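4.2 The simulated houses

The Clutel package is sold as a set of furnished houses for training and testing two-armed mobile robots. Each licence covers the house models, a robot model with working joints, a recorder that saves what the robot's camera sees at every step, and a small tool for writing tasks. We bought a standard licence in August and used it without help from the supplier beyond the public manual. Londetti, the other package in this review, is covered in section 4.3.

We ran 1236 episodes in Clutel. Of these, 219 were set in hallways, and they are the ones discussed here. Hallways matter to anyone buying such a package, as most of the tasks in the Mousavi task list begin in one room and end in another. A robot that cannot get through a door with its arms raised will fail before it has touched anything.

Figure 2 gives two views from the recorder in the same hallway. The tilt of the camera is left as recorded, and the images have not been straightened or cropped. Both grippers stay in view above the white body, so a learner has to tell its own arms from the house behind them.
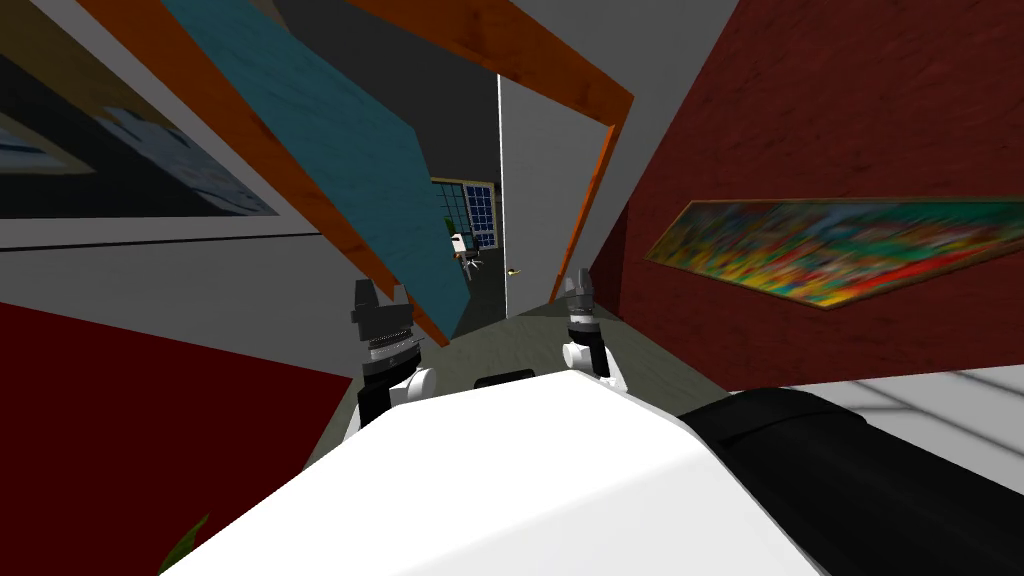
Karnetti, in written comments on an earlier draft of this section, objected that hallway episodes flatter a package of this kind. A passage with painted walls and a door is cheap to model, the comments ran, and a buyer would learn far more from a kitchen with full cupboards, where objects touch and slide and the physics has to hold up. The comments also asked whether a camera set at such an angle would be of any use to a team whose own robot looks straight ahead.

We accept the first point in part. Clutel is weaker in kitchens, and the scores in section 5 show this. But the hallway episodes test something else: whether the images carry enough detail for a robot to know where it is. In our runs they mostly did. Pictures on the walls and coloured surfaces gave the learner fixed things to go by, and it lost its place less often than in the plain corridors of the Londetti houses.

On the second point, the camera angle can be changed in the settings file. The manual gives this a single line, and we missed it at first. Changing the angle means recording the episodes again – old recordings cannot be converted – so a buyer should settle it before any long run.
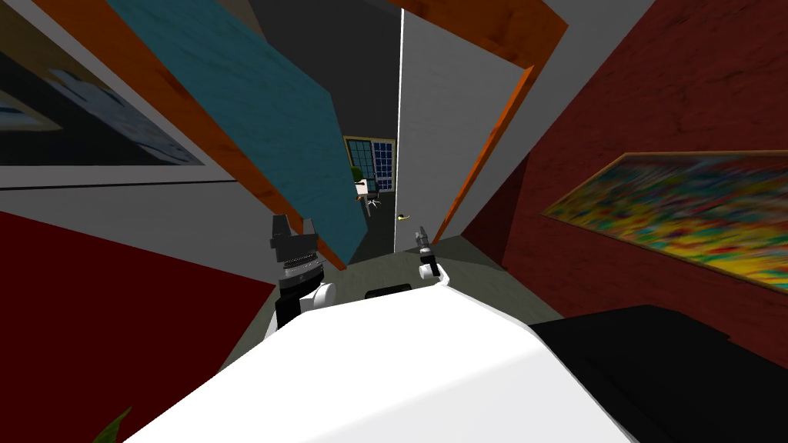

Small features caused more trouble than large ones. Door handles take up very little of the recorded image from a distance, and at the default picture size a learner often ignored them until the robot was close. Raising the picture size helped, but it slowed recording. On our machine a batch of 200 episodes at the default size finished overnight, while the same batch at the larger size was still going at noon.

We met one fault that a buyer should know about. When the robot turned sharply near a door frame, an arm could pass a short way into the wood before the contact was noticed. The recorder does not flag this. We found the affected episodes by checking the joint log against the house model, and left them out of the scores.

Figure 2. Recorder views from one Clutel hallway, with the robot's body and both grippers in view.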